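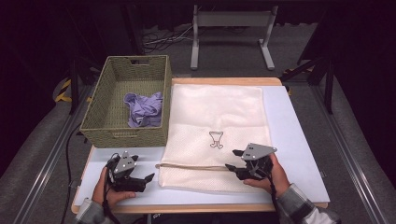 Anong Meesuk wrote to us in May that she had brought three bags of clothes to the donation door in Godstead, and one of them was given back to her, because the things inside smelled of cellar. She was not angry, she said, but she would have liked to know before how to prepare them. So I have collected what we tell people at the sorting table, and also a few things I learned at home by mistake.

Washing before you give

Please wash everything, also what was clean when you put it away. Clothes which lay in a cupboard for a year take the smell of the cupboard, and you don't notice it any more because it is your own cupboard. Use your normal powder but only half of the softener, or none. Strong perfume is a problem for many buyers, and it stays in the cloth for weeks.

For the cellar smell, put one cup of white vinegar in the drawer of the machine and wash at the warmest temperature the label allows. Then dry outside if you can. If the smell is still there, wash a second time. Do not spray anything over it.

Thin things such as scarves, tights and blouses with small buttons go better in a net bag, closed, and not too full. Close zips and hooks first, so they don't bite the other clothes.

Drying

A bag that was closed with damp clothes is lost after two days, and it can spoil the bags next to it. Feel the thick places: waistbands, collars, pockets, the seam under the arm. When these are dry, the rest is dry. In winter I leave jumpers flat on a towel overnight and turn them in the morning.

Small repairs

Missing buttons are worth the trouble. Look on the inside seam, often there is a spare one. If not, take the lowest button of the shirt and sew it where it is needed, and put a similar one at the bottom, where it goes into the trousers. For bobbles on wool, a cheap razor works, but go slowly and keep the wool flat with your other hand — I made a hole in a good cardigan with hurrying.

Torn sheets and single socks can't go on the rails. The shop in Drolville takes them as rags, in a separate bag with the word RAGS on it. Godstead doesn't have room for this at the moment.

Packing

Fold, don't roll. Rolled clothes look like rubbish when the bag is opened, and they need the iron again. Heavy things go at the bottom, children's sizes together, shoes tied in pairs by the laces. Keep each bag under 6 kilos, please, as we carry them up the stairs. A handwritten paper on top with "ladies, 14 to 16" or "baby, winter" saves us about 20 minutes on a busy morning.

Look in every pocket. We find keys, bus tickets and once a hearing aid, which went back to its owner in Grerklow after many telephone calls.

What we can't take

Pillows, used underwear, electric blankets, and bicycle helmets. Duvets only if they are new in the packet. Curtains are welcome, but measure them and write the length on a paper — people ask it always.

The donation door is open from nine until four. Please don't leave bags outside in the evening, the rain comes in under the roof there.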